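Sterar：雕刻模型的重拓扑与贴图烘焙脚本

Sterar 是一组命令行脚本，用来处理从雕刻软件导出的高面数网格：先做减面和四边面重拓扑，再展开 UV，最后把法线和环境遮蔽烘焙到低模上。脚本最初是 Saturnino Miranda 给 Jordale 工作室的角色组写的，后来道具组也开始用，才单独整理成仓库。

目前由 Ye-rin Hyun 和 Jhonatan Alvarado 维护。本说明对应 1/23/22 的版本，旧版配置文件不能直接读取，见文末“升级”一节。

适用范围

输入支持 OBJ 和 PLY，输出为 OBJ 加 PNG 贴图。网格必须是封闭的，或者开口处有明确的边界环。布料、头发片这类单层面片请不要用重拓扑模块，直接跳到 UV 模块即可。

脚本不处理骨骼和权重。绑定过的模型经过重拓扑后顶点顺序会改变，权重需要重新传递。

安装

需要 Python 3.8 或更高版本。解压后进入目录，执行：

pip install -r requirements.txt
python setup_sterar.py

第二条命令会编译求解器。Windows 上如果提示找不到编译器，先装好 C++ 生成工具，重新打开终端再执行。macOS 上没有做过系统测试，Elvira Alvarado 在自己的机器上跑通过一次，烘焙模块偶尔会在退出时报错，但贴图已经写完。

基本用法

python sterar.py remesh 输入.obj --faces 4000 --out 低模.obj
python sterar.py unwrap 低模.obj
python sterar.py bake 低模.obj 输入.obj --size 2000

--faces 是目标面数，实际结果会有出入，曲率变化大的模型一般会多出一些。--size 是贴图边长，不要求是 2 的整数次幂，引擎有要求的请自行填写。
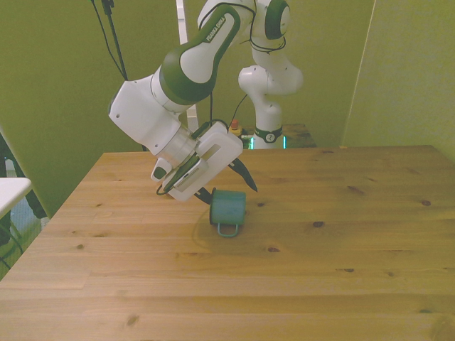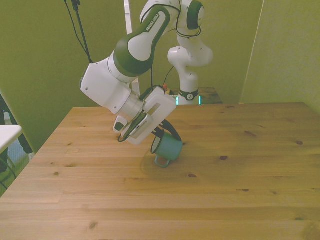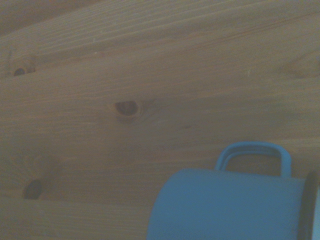

图：前两张为浅色木桌上方的 Franka Emika 机械臂，第三张为松木木纹近景，可见木节。

参数说明

--adapt：面密度随曲率变化的程度，取值 0 到 1，默认 0.5。硬表面模型建议调低，否则倒角附近会堆积很多细长的面。

--guide：引导线文件。在雕刻软件里画好曲线，导出为 OBJ 线段，脚本会让边流尽量贴着曲线走。眼眶、嘴角、肩关节值得画，其余部分交给求解器。引导线互相交叉时，以文件中靠后的一条为准。

--symmetry：沿 X 轴对称处理。模型中线偏离原点超过容差时脚本会停止并给出偏移量，不会自动修正。

--cage：烘焙用的包裹距离，单位与模型一致。距离太小会出现破洞状的黑斑，太大则会把相邻部件投射进来。手指、牙齿这种靠得很近的部位，建议拆成单独的物体分别烘焙。

--keep-groups：保留多边形组。打开后组与组之间的边界会被当成硬边，适合盔甲和道具。

测试集

仓库的 tests 目录下附带 744 个小网格，用于回归测试，由 Shanthi Gamage 整理。内容以几何基本体、耳朵、手掌、石块和机械零件为主，都是为测试单独做的，没有项目资产。每个网格旁边有一个同名的 txt 文件，记录预期面数范围和允许的最大偏差。

运行全部测试：

python -m pytest tests

只想检查重拓扑部分，加上 -k remesh。

已知问题

极细的尖刺（例如睫毛、棘刺末端）在减面时可能被抹平，目前只能先遮罩再处理。

中文路径在烘焙模块里有时读不到，报错信息是“file is empty”。把文件挪到纯英文路径下就能正常运行。

从 Ayaaba 插件导出的 PLY 带有非标准的顶点颜色字段，读取时会被忽略。需要保留顶点色的话，请先转成 OBJ。

同时打开 --symmetry 和 --guide 时，引导线只画一侧就行，两侧都画会产生重复约束，求解时间明显变长。

升级

旧版的 cfg 文件改成了 json。转换命令：

python tools/cfg2json.py 旧配置.cfg

“smooth_pass”一项已经取消，转换时会直接丢弃。五月之前导出的引导线文件缺少版本头，需要重新导出，或者在第一行手动加上“# sterar guide”。

许可与反馈

代码采用 MIT 许可。测试网格只可用于测试和教学，不可单独转售。Cornard 格式的读写模块来自另一个仓库，许可文件放在 third_party 目录下。

提交问题时请附上完整命令、终端输出和能复现问题的最小网格。文件太大的话，先裁到出错的局部再上传。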